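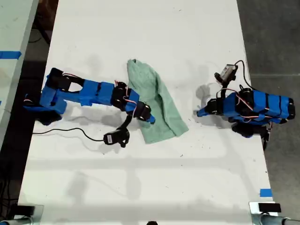 Green towel, white table.

Thread on getting towels soft again in a hard water town. I moved to Drakdale in 2014 or so and have ruined a fair few since. Posting what I do now in case it saves someone the money.

1/ Drakdale water is hard. The Kunuro test strips I bought gave me 336 parts per million on the kitchen cold tap. My old place in Girkthorpe had tank water and I never once thought about it.

2/ What hard water does to cotton: the minerals grab onto the detergent and the mix stays in the loops. Towel goes stiff, colour goes dull, and it stops soaking anything up. You end up pushing water around your back.

3/ Most people then add more detergent. I did this for years. It makes it worse.

4/ Second thing people do is fabric softener. It feels nice for a wash or two but it coats the fibres. Good for a jumper, bad for a towel. I stopped buying it.

5/ The fix is a strip wash. Bath or laundry tub, hottest water the care label allows, washing soda and a small amount of detergent. Put in clean towels only. Leave them until the water is cool, stir when you walk past.

6/ The water will go grey. Mine went the colour of weak tea the first time, and those towels had come straight out of the linen cupboard.

7/ Drain, then run them through the machine on a rinse with nothing added. If there are suds in the door, rinse again. My machine took two goes.

8/ Do not strip wash anything dark or new with your whites. I have a set of grey hand towels that used to be navy.

9/ For the ordinary weekly wash: half the detergent on the label plus a scoop of water conditioner powder. I was using the Ajayi one from the hardware shop, 14 dollars a tub. The supermarket one works the same as far as I can tell.

10/ White vinegar. People swear by it. I used it in the rinse for a while and the towels were a bit softer, but the manual for my washer says not to because of the rubber seals, so I gave it up. Check yours. Never put it anywhere near bleach.

11/ Drying matters more than I expected. Line dried on a still day = cardboard. Line dried in wind is much better. Give each towel a hard shake before you peg it and another when you bring it in.

12/ If you have a dryer, 8 minutes on low at the end is enough to lift the loops. I don't run the whole load through, power is dear enough.

13/ Pegging: by the short end, with a bit of overlap. Folded in half over the line they take all day and smell musty along the crease -- then you're washing them again.

14/ Weight. I used to buy the thickest ones I could find. They take forever to dry and hold more gunk. Mid-weight cotton is what I buy now. The best towel in the house is a thin one I paid 43 dollars for, which annoyed me at the time.

15/ How often to strip wash: for me it's twice a year, once in October before the warm weather and once in autumn. If you have soft water you may never need to.

16/ Someone asked about whole-house softeners. I got a quote and put it in a drawer. We rent, so it isn't my call anyway.

17/ Someone else asked about microfibre. Different rules, cooler water and no softener at all. I only have a few for the car so I'm not the one to ask.

18/ Adding this 10/29/22: the conditioner powder is on the bottom shelf at the Drakdale shop now, next to the pegs. They moved it.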